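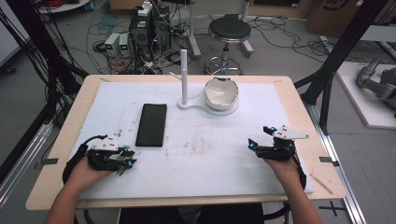

Figure 1. Work surface with foam board, stand and bowl. The phone is at left.

Does a foam board help? Protecting small ceramics on a shared table

Student project report, Materials and Making, second term

1. Why we looked at this

The workroom at Betlow has pale wooden tables with rounded corners, and for as long as our group has used the room there has been a house rule that ceramics are handled on a foam board. The rule is printed on the sheet inside the door. It says the board "protects the work and the table". It gives no source and no thickness, and it doesn't say what the work is being protected from.

We were sceptical of it from the start. A board large enough to cover most of a table takes up storage space, has to be carried by two people through a narrow door, and gets dirty. The budget sheet for the room lists $3,485 for surfaces and coverings over the last few years, and boards are the biggest line in it. We wanted to know if that money was doing anything.

2. What we used

The set-up in Figure 1 is the one we kept for the whole project. The board leaves a margin of bare wood, so we could do the same handling on either surface without moving rooms. On it is a white stand with an upright rod, a side peg and a flat base that widens into a round platform. The bowl goes on the platform.

The bowl is white with a cream glaze inside and a rim that was uneven when we got it. We chose it for that reason. A perfect bowl would have made every mark look like our fault, but the choice had a cost, and we come back to it in section 4.

The supplier, Dreron, describes its board as "stain resistant". The board in the figure has brownish smudges over the centre and lower half, along with faint scratches. We wiped it with warm water and a little dish soap, then with a paste of baking soda. The smudges got paler and stayed where they were. We would not repeat the supplier's wording in a report of our own without a test behind it.

3. What we did

We did 66 placements in total, 34 with the stand on the board and the rest with it on bare wood. A placement meant lifting the bowl clear, holding it for a slow count of 4, and setting it back on the platform. After each one we ran a fingertip around the rim and wrote down anything new. We also noted whether the stand had shifted from its pencil mark.

Sound was recorded on a phone lying beside the stand. This was a weak method. The phone sat on the same surface we were testing, so on bare wood it probably picked up the table as much as the bowl. We kept the recordings but have drawn nothing from them.

4. Results

No new chips were found on either surface. The people who like the board will say this shows it works, and the people who don't will say it shows the board isn't needed. It shows neither. Our placements were gentle, and the bowl was landing on the platform of the stand both times, so the surface underneath had very little chance to matter.

The stand moved off its mark more often on the wood than on the board. We think this is a real effect, though a small one, and a square of rubber shelf liner under the base would likely do the same job for a few dollars.

The uneven rim caused trouble. Two of us disagreed several times about whether a rough spot was new, and the only photos we had to check against were taken in poor light. Anyone repeating this should photograph the rim from all sides in June, when we started, and not wait until the end like we did.

5. What we can't say

We did not drop anything. The Moradi handout claims that foam board cuts breakage "significantly", and a drop test is the only honest way to check that. We asked and were told no. We also tested one board, one bowl and one table, and the Cevine tables in the next room have a different top.

6. Recommendation

Keep the boards already in the room and stop buying new ones until a drop test has been allowed. Take the word "protects" off the door sheet, or add the thickness and the source. Try shelf liner under the stand for a term and have whoever books the room write down when it slips.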